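Town of Clustcombe
Parks and Recreation Department
Equipment Available to Permit Holders

Ella Portable Drinking Water Station

The Ella is a towable drinking water station made by Miltis. The Town of Clustcombe makes it available to groups holding a valid event permit for Moldovan Park, the lakeside trail or the lower ball fields. It is intended for walks, races, youth tournaments and similar outdoor events where the permanent drinking fountains are too far away or have been shut off for the season.

The station is delivered, set up and removed by Parks staff. Permit holders may not tow it or move it once it has been placed.

Specifications

Tank: 200 gallons, food grade, with lockable fill cap
Outlets: four bottle fillers and two drinking spouts, one at wheelchair height
Supply hose: 100 feet, white, for drinking water use only
Pump: electric, powered by the on-board battery or a standard outdoor outlet
Drain: gravity drain to a gray water container, included
Empty weight: 1262 pounds
Town asset number: 1846

The station may be used from its own tank or connected directly to a Town water supply. Direct connection is available at the main pavilion and the north parking lot only. At all other locations the tank is filled before delivery. One refill per day may be arranged in advance through the Parks office.

Fees and Deposit

The rental fee is $100 per event day. Nonprofit groups based in Clustcombe and public schools are exempt from the rental fee but must pay the deposit.

A refundable deposit of $200 is required from all users. The deposit is returned by check after the station has been inspected. Charges for missing parts, damage to the outlets or contamination of the tank will be taken from the deposit, and any cost above that amount will be billed to the permit holder.

How to Reserve

Requests must be received at least 14 days before the event. The station may be requested on the event permit application or added later by writing to Imelda Dimaculangan, Reservations Clerk, at the Parks office. Please include the permit number, the location of the event, the expected attendance and the name of a contact person who will be on site.

Reservations are accepted in the order received. Town events have priority. The station is not available in February, when it is out of service for annual cleaning, pump inspection and replacement of filters and seals.

Conditions of Use

The station must stand on level, firm ground. Placement on the beach, on the boat ramp or within 25 feet of the lake edge is not permitted.

Only Town staff may open the fill cap. Ice, drink mix and other additives may not be placed in the tank under any circumstances.

The area in front of the outlets must be kept clear so that persons using wheelchairs or strollers can reach them. Pets may not drink from the spouts. A separate bowl should be filled from a bottle filler.

The gray water container must not be emptied onto the grass or into a storm drain. If it becomes full, close the outlets and call the on-duty park ranger at the number printed on the permit.

The permit holder is responsible for the station from delivery until pickup, including overnight during events of more than one day.

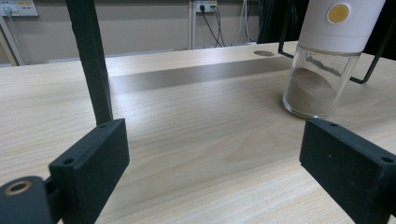 Tabletop with light wood grain.

Water Quality

The tank is flushed and disinfected before each reservation. A water sample is tested at the start of the season and again after any repair. Test results are kept by Octavian Coman, Water Quality Technician, and may be viewed at the Parks office during business hours.

Cold or Severe Weather

Delivery will be canceled if an overnight freeze is forecast. In the event of lightning or high wind, users must step away from the station and follow the directions of park staff. When the Town cancels a delivery for weather, both the fee and the deposit are returned in full.

Related Equipment

Permit holders may also request trash and recycling carts, traffic cones and crowd barriers. Separate fees apply. Generators are not supplied by the Town.

Contacts

Reservations: Imelda Dimaculangan
Delivery and setup: Dorin Surdu, Parks Maintenance Supervisor
Accessibility requests: Zamfira Stanciu
Billing and deposits: Annelies Dijkstra

Page last revised May 11, 2018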